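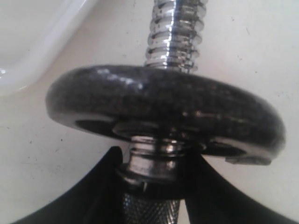
Short bar, threaded end up. Plate seated on its collar, small notch in the rim at lower right.

Tuesday, January 21, 2025

Dumbbell set, plate fit and thread check. Bars are listed on the Cernalero order as 28 mm over the grip. Plate bores are listed as 32 mm, so there is play by design and the collars do the centring. Order no. 1567.

Collar goes on with the flat face towards the plate. It has to sit fully against the hub recess before the next plate is added, otherwise the stack rocks. Thread wiped with a dry cloth, no oil until the Nemon sheet has been checked for what the coating will stand.

Notch in the rim is in the casting edge, clear of the bore. Logged as cosmetic. Plate stays in use; touch up with black enamel when the tin arrives.

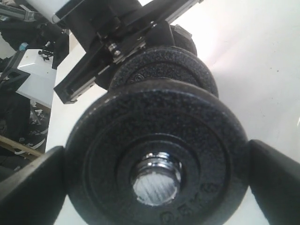
Plates go on with the marked face outwards so the weight can be read from the end of the bar. The raised figures are the same black as the rest and hard to make out under the bench light. Paint pen on the lettering, white, one coat.

Still to do:

- weigh each plate on the small scale, enter grams in the Brukemach sheet
- repeat thread check in August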